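Brindside Surgical Autonomy Project
Progress report to the Maddocks Research Fund, second reporting period
Prepared by Yolanda Dunleavy, project lead

1. Status against the work plan

Work packages 1 and 2 are complete. Work package 3 (demonstration capture for suturing) is behind by one month, for reasons set out in section 5. Work package 4 (policy training) started on schedule using the data already available. No change to the end date is requested.

The purpose of the project remains as stated in the agreement: to record surgeons carrying out suturing subtasks by remote control of a two-armed robot on animal tissue, and to train a controller that can reproduce those subtasks under supervision. All work is on ex vivo tissue obtained through the food supply chain. No live animal or human work falls within this agreement.

2. Demonstration capture

The data set at the close of the period holds 3727 demonstrations. A demonstration is one subtask, started and ended by a foot pedal at the console. The four subtasks are needle pickup, needle throw, thread pull-through and knot tying. Of the total, 413 are knot ties, which is short of what we planned for that subtask. The other three are at or above plan.

Demonstrations were given by two operators. Dr Oluwaseun Akande performed most of the early recordings and Ifeoma Isah joined in November after completing console training. Each operator works in blocks of 20 demonstrations and then takes a break. Block length was set after Dr Akande reported that his wrist movements became less economical late in longer sittings, and the path length figures from the instrument encoders agreed with him.

For every demonstration we store joint positions and jaw angles for both instruments, the console hand controller positions, the pedal state and all camera streams. Streams share a common clock. The synchronization fault noted in the previous report was traced to a driver on the capture computer and has not recurred.

3. Camera arrangement

The original proposal called for the workspace camera only. Following the reviewers' comments we added a small camera at the wrist of the instruments. Colour balance is now fixed at the start of each block; automatic balance had been shifting the tissue toward orange whenever an instrument came close to the lens.

The workspace view gives the relation between the two instruments and most of the slack thread. The wrist view gives the grasp. In the second of the two views below, the near instrument is well out of focus, and the pinch of the blue thread between the jaw tips can still be made out.
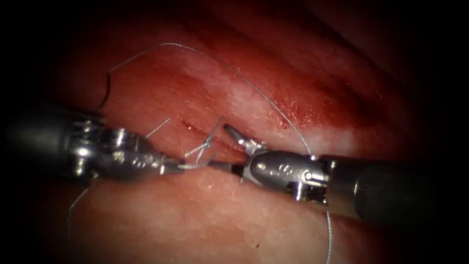
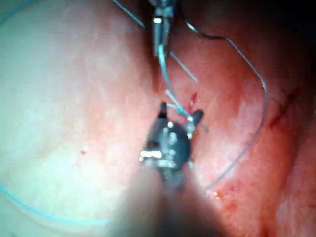 4. Findings on knot tying

4.1 Slack thread. Long loops are the main source of variation between demonstrations. Both operators let the free length lie where it falls, and its position at the start of a tie is never the same twice. The controller trained on the first batch tended to treat a loop lying over the tissue as if it were the working strand. Uchenna Igwe has added a label for the strand being grasped, applied by hand to the first moment of each grasp. Early results on held-out recordings are better, but we have not yet run the labelled version on the robot.

4.2 Cut ends. Short ends left from earlier stitches stand up from the tissue and can be confused with the tail. The operators were asked whether the ends should be trimmed closer before recording. Dr Akande advised against it on the grounds that a working field would contain them. They have been left in.

4.3 Tension. The console gives no force feedback. Operators judge tension by eye, from the movement of the wound edges and the straightness of the thread. We considered a force sensor below the tissue tray and built one from a Jirnitz load cell. It registers a firm pull but does not separate thread tension from an instrument resting on the tissue. The readings are stored and are not used in training.

4.4 Corrections. In 139 of the knot ties the operator lost the strand or grasped the wrong one and recovered without stopping. Our first intention was to discard these. They have been kept and marked, as the controller otherwise has no examples of how to proceed after a missed grasp. Chukwuemeka Ojo is comparing training with and without them, and his result will be in the next report.

5. Delays and faults

The capture rig was out of use for most of a month while one instrument drive was replaced. The cable in the drive had stretched, giving a small lag between the commanded and measured wrist angle. Recordings from the week before the fault was found were checked against the encoder logs; those showing the lag have been withdrawn and are not in the total given in section 2.

Tissue drying under the lights was a lesser problem. A damp cloth is now laid over the tray between blocks and the lamp is switched off during breaks.

6. Software

The review tool, Jikus, is in daily use. It plays all streams side by side with the jaw angle plotted beneath and lets the reviewer mark grasp, release and correction. Review takes longer than recording. A second reviewer's station was set up from existing equipment at no cost to the award.

7. Budget

Spending is under the profile on consumables and over on maintenance, owing to the replacement drive. We ask for approval to move the consumables underspend to the maintenance line. The overall amount is unchanged.

8. Plan for the next period

Priority will go to knot tying until that subtask reaches plan. No further needle pickup recordings will be made.

The labelled controller will be run on the robot with an operator at the console holding the override pedal. Runs will begin with thread pull-through – the simplest of the four – and move to knot tying only once the override rate has been reviewed with Dr Akande.

A third operator is to be trained. We would prefer someone left-handed, as both present operators are right-handed and form the loop the same way.

9. Item for decision

The fund's consent is sought for the budget movement in section 7. A reply before the next recording block is scheduled would allow the spare drive cable to be ordered with the tissue trays.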